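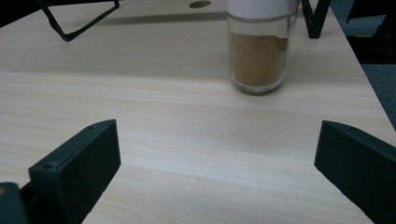
Posted in: Kitchen Group > Meeting Notes

Minutes of the Spice and Baking Shelf Meeting, Orham Community House
5 Sep 2018

We got going a little after the hour, once the chairs had been carried back from the craft session and everyone had found something to drink. Grażyna Kozłowski was in the chair and I took the notes, so any spelling mistakes are mine and you are welcome to tell me about them. It was lovely to see a couple of new faces, and even lovelier that they had brought plum cake.

Apologies
Received from the Saltier Street baking circle, who had a clash with their own supper and sent their good wishes along with a bag of walnuts.

Notes of the last meeting
Read and agreed, with one correction. The February notes said we would "throw out all the old spices," which alarmed a few people at the time and is not what we decided. It should have read "go through all the old spices." Grażyna has changed the copy in the binder.

1. The jars
Most of the evening went on this, and I think it was time well spent. We have been moving the ground spices out of their paper packets and into clear glass jars with straight sides and white lids, and the general feeling was warm. You can see how much is left without opening anything, and a spoon gets down to the bottom, which was never true of the old tins with their narrow little necks. One of our newer members said she had stopped buying duplicates for home after copying the idea, having found three packets of nutmeg behind her flour.

There was a good deal of talk about how full to fill them. Some people like a jar filled right to the top because it looks generous on the shelf. Others pointed out (with feeling!) that a full jar of fine brown powder puffs up all over your sleeve the moment the lid comes off. We settled on about three-quarters full as the house habit, and anything left in the packet gets folded over, clipped and put in the drawer under the counter.

Agreed: stay with the glass jars, and buy 6 more of the same shape from Witen if they still carry them. Grażyna will ask.

2. Labels
This one comes back every time, like the swallows. A brown powder in a glass jar could be cinnamon, or allspice, or the gingerbread mix, and by the end of a long baking day your nose is no help at all. The suggestion from last time was to write on the lids, but the lids end up on the wrong jars after washing, and then we are worse off than before. After some back and forth we agreed that the label goes on the glass, low down, with the name of the spice and the month it was opened. Pencil on paper tape was preferred over marker, as it can be peeled away and done again.

There was a question about whether the labels should be in more than one language. Everyone liked this very much. Grażyna offered to do the Polish and asked that somebody else do the English, as she says her handwriting only behaves itself in one language at a time.

Action: labels to be written before the next baking morning. Paper tape is in the drawer with the string.

3. How much cinnamon to buy
The autumn baking is nearly on us, so we tried to work out what we need. The recipe book asks for 200 grams for the whole season, not counting the apple butter, and the apple butter people were quick to say that it certainly ought to be counted. After a pleasant argument we agreed to buy twice that and share out whatever is left over in small bags at the winter supper. The Adamczyk shop will set some aside for us if we give them a few days' notice.

It was also asked whether we should grind our own from sticks. The feeling was that it smells wonderful and takes forever, and that anyone who wants to bring a grinder and do it for pleasure should feel free.

4. The tables
A reminder, put kindly but put twice, that the light wooden tables should be wiped along the grain with a cloth that has been well wrung out. Ground spice gets down into the wood if it is left with a wet spoon sitting on it, and turmeric is the worst of the lot. Please bring the cloth to the table and gather the powder toward you into your hand or a dish. Don't brush it off the edge. The floor in there is carpet, gray carpet at that, and cinnamon trodden into carpet stays there till spring — as those of us who were on our knees with the brush last winter will remember.

Somebody proposed an oilcloth for filling days. There was some sadness at the thought of covering up the wood, which is so pretty when the light comes across it, but the cloth would only be out while we are filling jars and could be folded away after. Agreed to try one and see how we like it.

Action: look at oilcloth, plain if possible. Spending of up to 2 meeting collections was agreed.

5. Any other business
The recipe book is missing its page for honey cake. If it went home inside your own notebook, please don't be embarrassed, just slip it back.

The key box code has been changed to stop it being the same as the one on the bicycle shed. Ask Grażyna for it in person, and please don't write it on the calendar.

It was asked whether the walnuts from the baking circle could be eaten now. They could, and they were.

Next meeting
Same room, same hour, on the first baking week of the autumn. Bring an apron if you want to stay on afterward and help fill the bags. Cake is always welcome, and those who brought the plum cake have been asked for the recipe.

The meeting closed with thanks to Grażyna for keeping us more or less on the subject, and to everyone who stayed behind to put the chairs away.

Comments

hania_b: Thank you for writing all this up, I was sorry to miss it. Can I put in a word for cardamom? We never have enough and I end up bringing my own.

Orchard Lane Ruth: The honey cake page was in my notebook. I am a little embarrassed. Back in the binder now, with a butter stain that I think was already there.

M. in the blue house: Paper tape comes off in the dishwasher, so peel it before you wash, otherwise you get gray mush in the filter. Otherwise all in favor.

hania_b: Also happy to write English labels if that is still going!

Last updated: the evening after the meeting, to fix the walnuts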